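Sunday, late, tea going cold

I said I'd write in here at least once a week and it has been a lot longer than that, so let me catch up in the order things come to mind. First, the sink stuff. I have been fighting with the sink stuff since we moved in. There's no good place for it. The sponge lives on the edge of the sink and slides in, the soap dish sits on the windowsill growing a ring, and the scrub brush is wherever the last person dropped it (me, usually me). I decided this was the weekend I'd sort it all out, and then I'd do the spice drawer, and then I'd do the hall closet. Ha. I got as far as the sponge!

The plan was one basket. Everything that touches dishes goes in the basket, the basket goes next to the sink, the end. I had looked at the Kolta ones, which are white and very pretty and cost more than I want to spend on a home for a sponge, and then the Skondham ones, which only come with a lid for some reason. Who wants a lid on a sponge? In the end I went with black wire mesh. I wanted it to be able to breathe, and black hides everything. I put it out on the light table to see how it looked before giving it a permanent spot, and I liked it right away, more than I expected to like a basket. The black against that pale wood is so good. I kind of want to leave it there and forget the sink altogether.
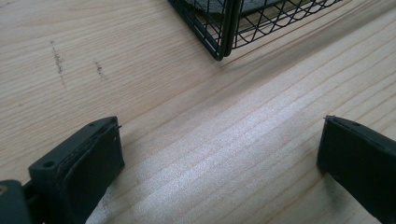
New basket, old table. Still need to do something about those two little marks.

About the marks. I keep going back and forth. They're tiny and they run right along with the grain, so half the time I can't tell if they're stains or if something got down into the wood. I rubbed at one with my thumb for a while on the phone with Mom and got nowhere. I have that tin of Pomare wax from when we did the bookshelf, and I could try it on a corner first, but the last time I "tried it on a corner first" I ended up with one shiny corner and had to do the whole thing to match. So for now they stay. When the sun comes across you can hardly see them anyway, the whole middle goes nearly white.

Ibsa Yilma came by in the afternoon to give back the cake pan and got pulled straight into the basket discussion, poor man. He thinks a basket for a sponge is silly and that a sponge should go in a cup. A cup! I told him a cup is a swamp with a handle. He told me his grandmother kept hers in a cup for her entire life and she lived to be very old, and I didn't have a good answer to that, so I gave him some of the lentil soup. He took 10 minutes to eat two bowls and said it needed lemon. It did need lemon. I hate when he's right about soup.

After he left I got serious about what goes where. I had it in my head that the dish would go in the middle and the sponge in front of it, but a basket like this is long and not very deep, and if you put the dish in the middle you've got two useless little spaces on either side. So the dish goes down at the left end and the sponge gets the right end. I am right-handed, the sponge is what I grab forty times a day, so it should be on the right. I felt very clever about that. 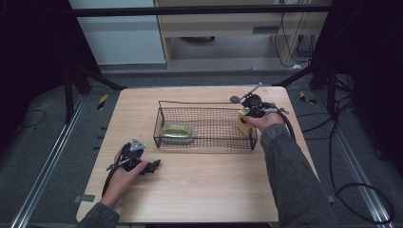
The other question was flat or standing up, and I've landed on standing up. Flat, it takes over the whole right side and you can't fit a brush in with it later. On its edge it leaves a nice slot, and I figure more air gets around it too, though I'll have to live with it a while before I believe my own theory. Yellow and green looks cheerful against the black. I used to buy the gray ones because they seemed more grown-up, and I don't know who I thought was coming over to judge my sponges.

The dish I'm less sure of. I love it, the little oval shape and the silver rim, and I'm glad it's finally getting used, but it may be too nice for this job. If it starts looking sad I'll swap it for the plain saucer with the chip and put it back on the dresser for earrings. I was also going to line the bottom with a piece cut from the Briltotik mat, the one that came too big for the drawer, and then couldn't find the good scissors. They'll turn up the day after I buy new ones, same as always.

So that was the great reorganization – one basket, two things in it. The spice drawer is exactly how it was on Friday night, with two open jars of cumin and the cinnamon lid missing. The hall closet I didn't even open. I did stand in front of it for a minute.

Things for this week, so I stop carrying them around in my head:

Lemons.
A brush with a short handle, the long one will tip right out of that basket.
Call the dentist back, before lunch, they never pick up after.
Ask Ibsa if he still has the other cake pan, the round one, I'm pretty sure he does.
Scissors. Look behind the couch first.

It's past 10 now and I have to be up early. The soup is in the fridge and I forgot to put the lid on it, so I'm going back down.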